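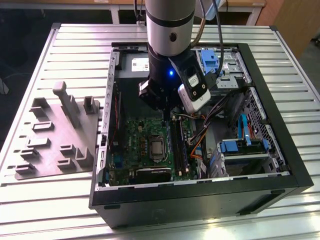
Progress report to the fund, 2019-04-11
Grimuvcombe Walkers' Lodging, Ekstead

Work since the last report

The roof over the east dormitory is finished. Jaanus Vītola's crew replaced the battens along the whole north slope and reused the old slates where they could. The chimney was capped and the flashing renewed. We had one leak at the valley gutter in the first heavy rain, and the crew came back and relaid the lead. It has stayed dry through two storms.

The ground floor room facing the lane, which was the dairy, now has a floor, plaster and wiring. It will be the breakfast room. We kept the stone shelf on the back wall. The old drain had to be dug out and filled, and that took nine days we hadn't planned for.

The dormitory has 10 beds, as in the application. The bunks are built and in place. Mattresses are on order from Cluston and should reach us before the second inspection. We dropped the idea of curtains on the lower bunks after the fire officer raised questions about the fabric, and will use wooden side panels in their place. Normunds Kairys has drawn these up and the cost is inside the existing furniture line.

Bookings and opening date

The lodging will open in July. The application gave an earlier date, and we wrote to you about the change when the drain was found. Walkers on the ridge path have begun to ask for beds, mostly by phone. For now we take a name and number and promise to call back. We won't accept deposits until the inspection is signed off.

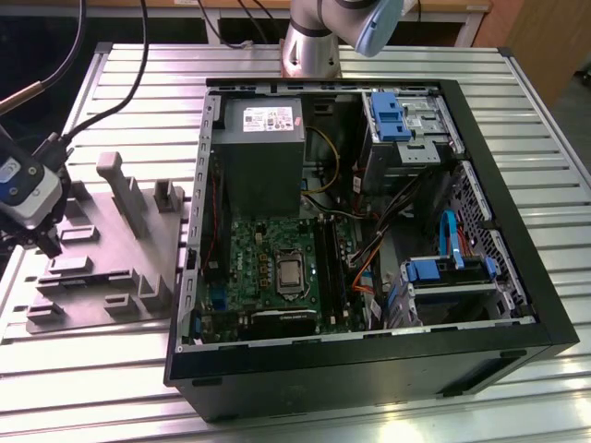
The booking system we chose is Samir. It lets a guest reserve a single bed or the whole dormitory, and it prints a list for the kitchen each evening. Normunds has entered the rooms and prices. Still to do are the cancellation terms and the German page. The French page needs a second reader.

Prices are set as agreed: one rate for walkers arriving on foot, a higher one for guests with cars, breakfast included in both. Supper will be offered on request and charged separately.

Spending

The second payment has been spent in full on the roof, the breakfast room floor and the bunks. The drain cost 3,000 more than the sum set aside for ground works. We covered this from the contingency line and are not asking for an increase. Invoices are attached in the order of the budget headings. The plasterer's final invoice hasn't arrived and will come with the next report.
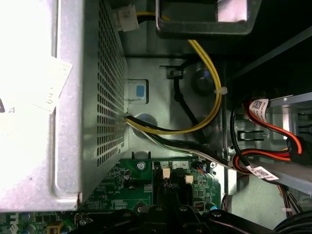 Power supply and wiring inside an open desktop computer case.

Problems and changes

Parking is unresolved. The field across the lane belongs to a neighbor who is willing to rent it but not for more than one season at a time. We would like a longer agreement before laying gravel. Until then guests with cars will be sent to the public lot by the church, a short walk away.

The path sign at the Ekstead junction still points to the old inn, which closed. We've asked the parish to change it and have had no reply.

Next steps

Fit the side panels and mattresses. Complete the second shower room, where the tiling is half done. Second inspection. Train three local people for mornings and room cleaning. Publish the Samir booking page once the inspection is passed.

We request release of the third payment on the terms of the agreement. Jaanus can meet your officer at the site if a visit is wanted before the shower room is closed up.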